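Section 4: Setting up the water softener

Read this section all the way through before you shut off the water. The Unon softener goes on the main cold line, after the meter and before the water heater. Outdoor faucets should branch off ahead of it.

Caution: Do not connect the softener to a hot line. Water above 110°F will ruin the resin.

1. Close the main shutoff valve and open the lowest faucet in the house. Let the line drain.
2. Set the bypass valve to BYPASS.
3. Push the inlet and outlet tubes into the valve body until they stop, then fit the clips. The arrows on the body show the direction of flow.
4. Run the drain hose to a floor drain or standpipe. Leave an air gap of at least 2 inches.
5. Open the main valve slowly and check each joint for drips. Tighten by hand only — a wrench can crack the collar.

Note: The overflow hose is separate from the drain hose. Never join the two with a tee.

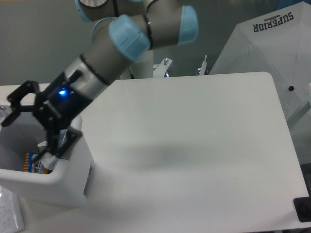

Pritchard, June

Settings in this edition apply to control heads with a serial number ending in 384 or higher. For older heads, use the card taped inside the salt lid.

6. Plug in the power supply. The display shows 897 while the head starts up, then the clock.
7. Set the time of day, then enter your water hardness in grains per gallon. If you are on a well, have the water tested first.
8. Add 3 gallons of water to the salt tank, then 60 pounds of pellet salt. Do not use rock salt.
9. Turn the bypass valve to SERVICE. Hold REGEN for 9 seconds to start the first cycle.

Do not draw water during the first cycle. When it ends, run a cold faucet until the water is clear. A light yellow tint is normal at first.

Questions about fittings: ask for Mabli Bellis at the parts desk.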